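Snack Table Gallery
Skuddale Community Hall

Posted Mar 2, 2019 by Mared Humphreys

The Skuddale winter social was held in the back room of the hall. People were asked to bring one thing to eat or drink and set it out wherever there was space. There was no theme and no sign-up sheet, so the tables turned out different from one end of the room to the other. The hall supplied hot water, cups and the cloths. The cloths came from the old card room and will go back there after they are brushed.

We do not have many pictures this year. The gallery has one table, with notes on what was there, followed by notes on the rest of the evening for people who asked.

The side table was the one set up first. Rosângela Rangel put down the cloth and left the arranging to whoever came by. Most of the packaged snacks ended up on this table, and the home cooking went to the long table near the kitchen door.
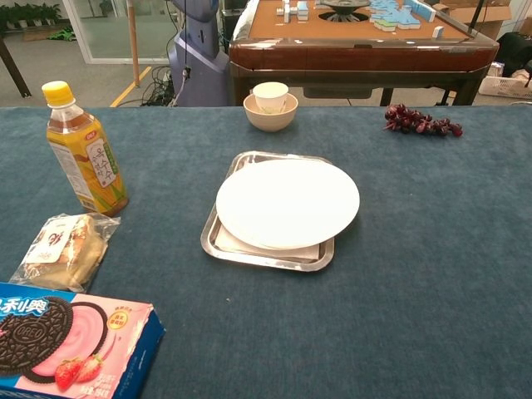
Side table: iced tea, strawberry Oreos, grapes, and a plate on the steel tray.

The tray is stainless steel with a rolled edge, and we have more like it in the kitchen cupboard. They are good for carrying plates but they do show fingerprints. If you are on cleanup, dry them with a cloth before stacking. The small beige bowl belongs on the middle shelf with the other small dishes.

The Oreo box has the name in Chinese characters across the top - 奥利奥 - and strawberries on the front. Several people asked where to buy them. Svyatoslav Maksymiv says the grocery in Trorthorpe carries them, along with iced teas in bottles, and that the shelf is usually restocked early in the month. The grapes were the dark red kind.

The long table
Pantelis Sotiropoulos made a spinach pie and cut it small so it would go further. Rosângela Holanda brought cheese bread and kept the second batch warm in the kitchen oven. There were also 3 soups, one of them without meat. Please label soups next time, as two of them looked the same in the pot.

Left behind
A blue scarf, a pie dish with a glass lid and a single child's mitten are in the box by the coat rack. They can be picked up any time the hall is open. Anything still in the box in May goes to the thrift shop in Prendale.

Next time
The spring social will be in the same room. We would like to have more fruit and a few more drinks without sugar. If you can lend a large kettle, leave a note in the office, Room 228. The hall kettle works but it is slow, and there was a line for tea most of the evening.

Extra pictures of the long table or the soups would be welcome and can be added to this page. Send them to Mared at the office and say what the dish is and who made it, if you know.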